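Tonomen puts its people in charge of teaching the robots at the Plovis site

By Azadeh Bagheri, site manager, Plovis

I was asked to write this announcement myself instead of handing it to the press office, so please forgive me if it rambles a bit. The news is simple enough: from January, our Plovis site will have 2 robot picking lines up and running, and the people who have been doing that picking by hand for years are the ones teaching the machines how to do it.

We pack and send out household goods for shops, mostly small and awkward things. Bottles, tubs, pump dispensers, the odd tap fitting (don't get me started on tap fittings). There are 193 of us at Plovis and a good many have done a stint on the picking benches, me included. I did four years there and my wrists still remember it! Your hands learn a lot on that job that you'd struggle to write down, such as how hard to squeeze a soft bottle or which end of a tube to lift first.

So when Farhad Heydari and his team at Talebi came to talk to us about automation, that was the first thing I asked. How does a robot get to know any of that? Farhad's answer was to have our own staff show it, using grippers they hold in their hands, doing the same small jobs over and over in all sorts of rooms and on all sorts of furniture.

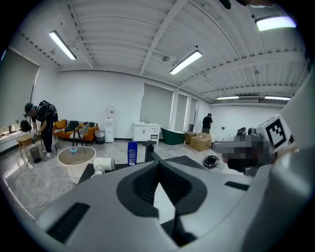

We started with 20 pickers who put their names down, and I'll be frank, I had expected to be begging people. Each of them had two days of training with Talebi and then went on to a rota, half the week on teaching work and half back on their usual bench. The teaching hours are paid at a higher rate, which we agreed with the staff forum before anybody picked up a gripper.

Fereshteh Mohammadi was in that first group. She's been at Plovis longer than I have and she isn't one for fuss.

"The first morning I felt daft," Fereshteh told me. "You're picking up a bottle and putting it down again, and you think, is this really work? Then they asked me why I'd turned it round before I put it down, and I had to stop and think, because I'd never noticed I did it. I like being asked. I'd still like a better chair in the break room, you can put that in."

It's in, Fereshteh.

Now for the question everyone asks me in the car park. No jobs are going at Plovis because of the new lines. Some jobs are changing, though, and I don't want to dress that up. There'll be less standing at a bench for a whole shift and more looking after the lines, sorting out the items they can't manage and showing them new ones as our customers change their ranges. We've set aside 125 training places so that people who missed the first round can have a go, and anyone who'd sooner stay on hand picking can do so. We'll still need plenty of it, particularly in the run-up to the holidays.

The early shift will change too. Once the lines are settled in, the 5 am start goes and the first shift will begin at 6.30 am. That one got a proper cheer in the canteen.

Mojtaba Nikzad, who heads operations across Tonomen, has asked us to keep notes on what goes well and what doesn't, as our Sandov site is next in line. Sandov handles heavier goods, so they'll have their own puzzles to work out, and a few of our pickers will be going over there in the spring to help them get started.

Staff at either site who'd like a training place should speak to their shift lead or drop into my office. Press questions and requests to visit go to Nima Shahbazi in the Tonomen press office, who will be pleased to hear from you and much quicker than me at answering emails.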